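Search this site Enter keyword Go

Gripper pads, round two. Speaker notes, May 2020

Tags: Talks & Slides, End Effectors, Soft Goods

Start w/ thanks to Matilde for the slot. Keep it short, they're running behind already.

Where we left off in February: smooth pads on the hand-held, cotton fine, fleece awful. Cloth slid out sideways the second anyone pulled. Kaiwen blamed the motor, I blamed the pads. Say that, gets a laugh maybe.

So this round, same fingers, same handle, only the pads change. 3 kinds:
- bare plate
- Denamora rubber
- plate with the fuzzy liner strip (Xuelian's idea, cut from a roll we had left over from the Pappas job)

500 picks per pad on the bench. Anqi ran most of them. Don't read the table out, just point at the fleece row.

Main thing to get across. Fleece needs a corner. Grab flat in the middle and the pads skate over the nap. Go in at a corner, let it bunch, then close. Bunched corner gives the pads something thick to bite on. Next slide, leave it up while talking about corners.

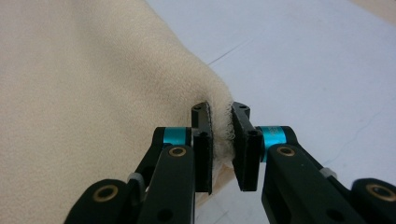

Slide 6. Lined pads closed on a fleece corner, hand-held unit.

Point at the wisps sticking out by the pads. Frayed edges are a pain. Loose fiber gets into the liner and after a long run the grip changes. We swap the strip every 1000 picks now, Yulan thinks that's too late and she's probly right. No data yet, say so if asked.

Rubber pads: best hold of the lot, but they don't let go clean. Cloth sticks, drags, lands crooked. For folding that kills you. For a bin drop who cares. Mention Mala wants bin drop only, so rubber may be fine for them.

Bare plate: skip unless someone asks. It lost.

Fingers. Parallel linkage, pads stay facing each other as they close, which matters more with a thin cloth than a thick one. The Flulero fingers we borrowed tip inward at the end of travel and pinch at the tips only. OK on towels. Bad on fleece, pulls fibers. Don't be mean about it, their guy may be in teh room.

Camera: moved it back a bit so both pads stay in view when closed. White cloth on a white table still hard for the tracker. Cream is a little better. Try a dark mat next, Kaiwen has one ordered.

Arm test is NOT done. Only 16 runs on the arm so far, all with lined pads, too few to say anything. If they push, tell them next talk.

Questions I expect: cost of the liner (cheap, look it up before), washing it (no), does it work on knits (snags, see backup slide).

Last slide is just contacts. Leave Anqi's email up, she has the pad drawings.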